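Did the singer from Hurkside really turn down the Mivton awards?

Posted by bircombe_fan, October 21, 2019

I keep seeing the same story on fan pages, that the lead singer of Hurkside was offered the lifetime trophy at the Mivton Awards and told them to give it to someone else. Every page words it the same way and none of them says where it came from. The band has put out 2 albums. Who gets a lifetime trophy after that? Does anyone have an interview, a clip, anything? I'd like to believe it but it smells like something a publicist made up to sell tickets.

velvetrope221

It's true, everybody knows this. She said it on the radio. Look it up.

Rizvi

I did look it up, and I can't find any radio interview where she says it. What I found is a short piece in the Bircombe entertainment paper from September, and all it says is that she "would not be attending" the show. Not attending is a long way from refusing a prize. Plenty of people skip that show because they're on tour, and Hurkside had a concert the same night.

The fan pages seem to have started up a couple of days after that piece ran. One of them added the trophy, the next one added a quote, and by the end of the week she had given a whole speech. The quote changes from page to page too, so I wouldn't trust any version of it.

Also, the Mivton people don't announce who they've offered things to. If she did say no, the only ones who could tell us are her and them, and neither has. The reunion tour for 2020 went on sale that same week, so make of that what you will.

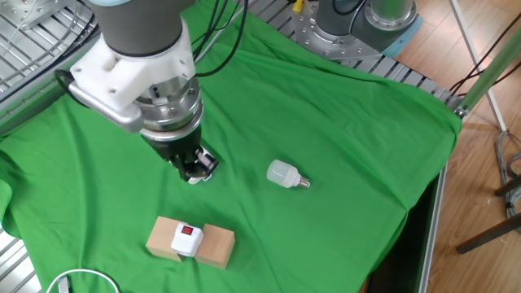 velvetrope221 came back to say that the radio show took its old episodes down, so of course there's no clip, and that a cousin heard it live. Fine, but which show, and what night? I asked twice and got a thumbs up.

My advice is to treat it as gossip until somebody turns up a recording. The "she wore the dress she'd bought for the ceremony on stage instead" part is even shakier. I've seen three different dresses called the one.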